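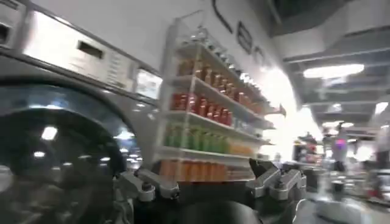

Tusar, September 16, 2022

Wanted: people who will eat the same soup several times and keep a straight face.

Zikska is putting together a cookbook of cold-weather soups and stews, and we need home cooks and home eaters to test it. The recipes come from Telma Acuña, who cooks by feel and measures by shouting. Our job has been to turn the shouting into cups and teaspoons. Your job is to find out how badly we did.

Testers get four recipes each. You cook them in your own kitchen, on your own stove, with whatever pot you own. Please follow the recipe as written the first time, even if you're sure it needs more garlic. It may well need more garlic. Write that down and add it on the second try.

We are looking for 40 cooks, plus 15 people who can't cook and know it. The second group gets the bean soup and the dumplings. Lawal Ibrahim, who is editing the book, belongs to this group himself and has already scorched the lentils twice, so the bar is low.

What you get: $200 toward groceries, a copy of the book when it comes out in February, and your name in the back, in very small type. Leftovers are yours – we insist.

What we ask: a page of notes per recipe, typed or in handwriting a stranger could read. "Yum" does not count as notes. Neither does "my husband liked it," unless he can say why. Tell us if a step made you swear.

Meat eaters and vegetarians are both welcome. If you have a food allergy, say so up front, as two of the stews have peanuts and one has shrimp paste in a place you wouldn't expect.

To apply, send Shahab Safavi a few lines about the last thing you cooked that went wrong. Success stories will be read last. No resumes, and please, no sourdough.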